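Setting up your Skason dehumidifier, part 2: first run

I've had mine in the back bedroom since January, so these are the steps as I do them now (the booklet is a bit thin, I think).

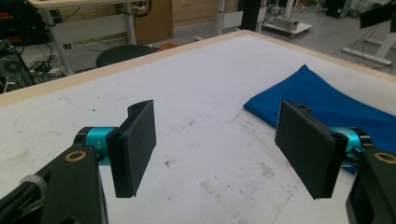
Before you switch on

1. Stand the unit upright for 24 hours if it came by courier. Yes, the whole day, sorry!
2. Leave a good gap behind it and keep curtains off the grille.
3. Push the tank in until it clicks. Mine needs a proper shove on the left.

First run

4. Plug straight into the wall. No extension leads, please.
5. Hold Mode until the light goes green, then set the fan to high.
6. Shut the doors and windows and let it run for 18 hours. It's noisy on high, so I start mine in the morning and go out.

Note: the Stalis hose fits the rear outlet, but you'll have to pull the rubber bung out first. Keep the bung somewhere safe (I taped mine to the back).

Caution: always unplug before lifting the tank out, and never tip the unit with water still in it. Mine went all over the carpet.

Filter cleaning is in part 3.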